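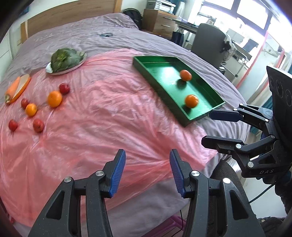
Putting a plastic sheet over the bed as a spare worktop — how do I stop it wrinkling and keep the duvet clean?

Posted by Lindsay Cartwright

I'm renting one room with a shared kitchen, and the kitchen has hardly any worktop. When I bring the veg shopping in I sort it on the bed, with a thin see-through pink plastic sheet over the duvet. Cabbage on a plate, carrot on the orange cutting board, tangerines in a green tray, that sort of thing. It sort of works but I've got three problems.

First, the sheet won't lie flat. It was folded up small in the packet and the creases are still in it. Things lean over where there's a fold, and any grit from the carrots collects in the dips.

Second, the duvet is soft underneath so anything on a plate tilts when I put my weight on the mattress.

Third, I'm worried about water getting over the edge of the sheet. The duvet cover is a mauve colour and I don't know if it would mark. It's the only double one I have.

I don't have space for a folding table unless it's a really slim one. The bed has a wooden headboard and there's a wall on one side, so I can't get round all of it. I only do the sorting on the bed, and I'm not going to be using a knife there. Has anyone got a way of doing this that isn't a nuisance every time?

Posted by Friederike Sperling

I did this for two years in a student room so I can tell you what I ended up with.

Take the duvet off. I know it's a pain but most of your trouble comes from that. Fold it in half and put it on a chair, then lay the plastic over the mattress with just the bottom sheet on. A mattress still gives a bit but nothing like a duvet does, and if something leaks you've only got a sheet to wash.

For the creases, hang the plastic over a door or a shower rail overnight. If they're still there, put it in the bath with warm water from the tap for ten minutes, then dry it with a towel and lay it out flat while it's still a little warm. Don't iron it. Thin sheeting sticks to the iron and you'll ruin both. After that, don't fold it again — roll it round a cardboard tube, the kind wrapping paper comes on, and stand it behind the wardrobe.

You may find a thin sheet never goes properly flat. I gave up on mine and bought a wipe-clean tablecloth with a fabric backing. The backing grips the bed and it's heavy enough to stay where it's put. Mine was a Kallport one cut from the roll, 2000 mm long, and I left the width as it came. It hung down a bit at the side, which caught the drips.

Keep the plate for things that are already washed. Carrots with soil on them want to go in the tray, as it has sides. You could put the tangerines straight in a bowl and free the tray up, they're clean enough.

Also wash the sheet down after each use with washing-up liquid and let it dry before rolling it. I put mine away damp once in September and it smelled awful by the next shop.

Posted by Mutua Minja

Get a tray table. Or use the floor.

Posted by Ashton Bright

I agree with most of what Friederike wrote but I wouldn't strip the bed every time, I'd never keep it up. What I do is put a board under the plastic. Mine is an old wardrobe shelf, 1205 mm long, and it lives under the bed when I'm not using it. Duvet stays on, board on top of the duvet, plastic over the board and tucked underneath at the ends. It pulls a lot of the wrinkles out because you've got an edge to stretch it over, and plates sit level as long as you don't kneel next to them.

If you haven't got a shelf going spare, a timber yard will usually cut one down for you. Sand the corners or they'll go through the plastic, and check it fits under the bed before you pay for it.

On the water, roll up a towel and put it under the plastic along the side you work from. It makes a little lip. I also shake the cabbage out over the sink first and stand it on kitchen roll for a while, so there isn't much left to drip.

I can't say whether your duvet cover would mark. Try a drop of water on the inside of the hem and see what it looks like when it's dry.

Reply from Lindsay Cartwright

Thanks both. There's a shelf in the wardrobe I don't use so I'll try the board first, and hang the sheet up tonight. Mutua, the floor is carpet and there isn't much of it.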